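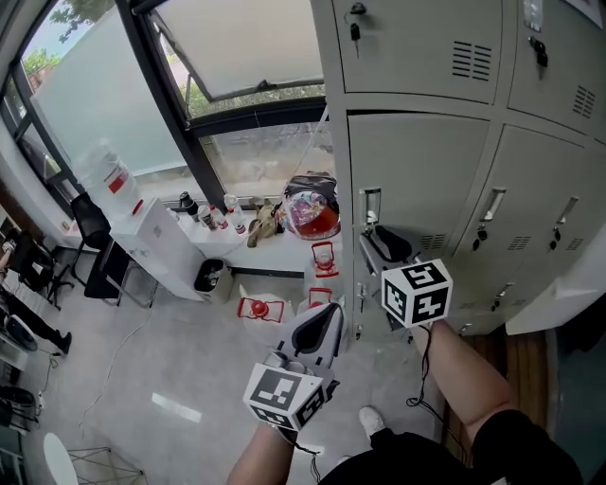
Open afternoon at the Lallberg fingerprint lab

I've wanted a sticky beak inside a forensic lab for years, so when the Lallberg lab put its open afternoon on the community noticeboard I had my name down before lunch (they only take 200 people, and my neighbour missed out last time). It's out past Utlow, an easy drive if you ignore the sat nav at the roundabout, which I didn't.

We were split into groups and ours got Kumaresan Rajan, a fingerprint examiner with a lovely dry way of talking. He started us off with powders. I'd assumed it was all black dust and a fluffy brush, but there's a magnetic one too, and you just waft it over the surface without the bristles ever touching the print. We each had a go on a drinking glass. Mine looked like a chimney had exploded, and the bloke next to me got a perfect thumb first try!

Next was the fuming cabinet, where superglue vapour settles on the ridges and turns them white. They'd done a plastic milk bottle for us ahead of time and passed it along the row. 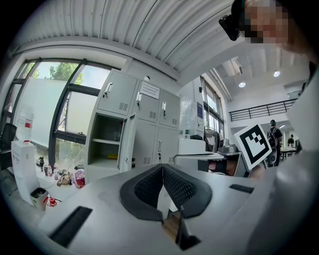
Kumaresan also had a good grumble about telly, where the computer flashes up MATCH and everyone runs for the car. The database only suggests candidates, he told us, and then a person sits down and compares them, and a second examiner does the whole comparison again. He gave us 3 enlarged prints on paper and asked which two came from the same finger. I picked wrong, with great confidence.

The document room was my favourite, though. There's a box that lifts the dents of handwriting from the page underneath, and they'd used it on a shopping list. Eggs, bin bags, something that might have been "colour film" or "cold ham" (we never did agree).

Tea and lamingtons afterwards in the foyer, gold coin donation. Parking's tight, so go early. The next one's in January and bookings open on 18 December 2022.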